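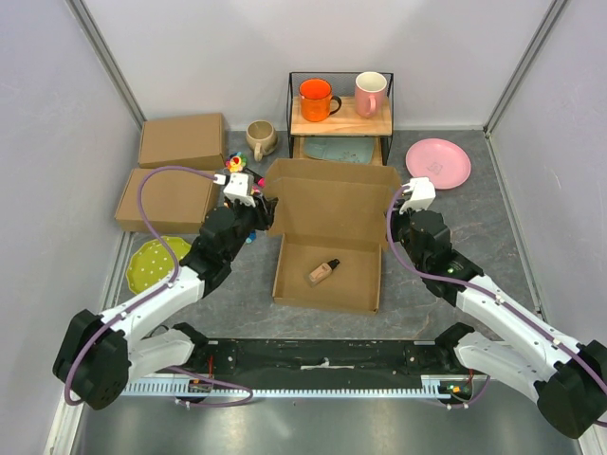 Yurii Romaniuk wrote in to ask whether the Corkis carton is worth buying over a plain folded tray for posting small bottles, as he had found the lids of cheaper ones sprang open in the post.

It is, with reservations. The Corkis is a brown cardboard carton with a hinged lid, supplied flat in packs of 19. I bought two packs in March and have used them for cosmetics, small toys and the odd mug.

**Assembly.** No tape is needed for the body. The creases are well placed, and folding takes 30 seconds once the order of the flaps is learnt. The printed instructions are poor – the second step shows the side flap turned the wrong way.

**Lid.** It stands upright when open, so both hands are free for packing. The front tuck is tight at first and slackens after two or three openings. For posting, tape it.

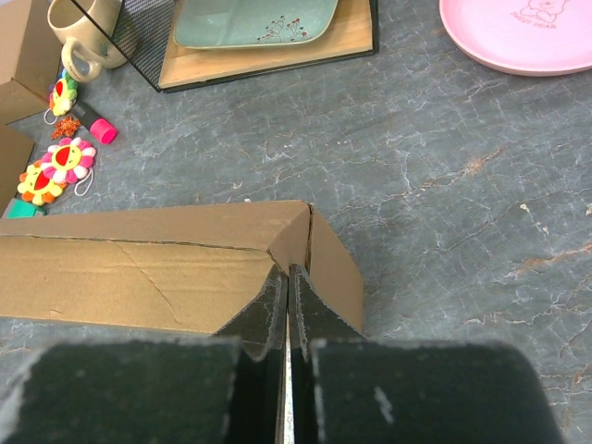 The end flaps are the weak point. Repeated folding softens the board along the crease, and the corner goes before the panels do. The Fondetti carton has a heavier flap but takes longer to fold and costs more.

**Fit.** A single small bottle needs padding on all sides or it will roll. Mugs want a deeper box.

**Verdict.** Good for single use, fair for storage. Buy the Fondetti if the box will be opened daily.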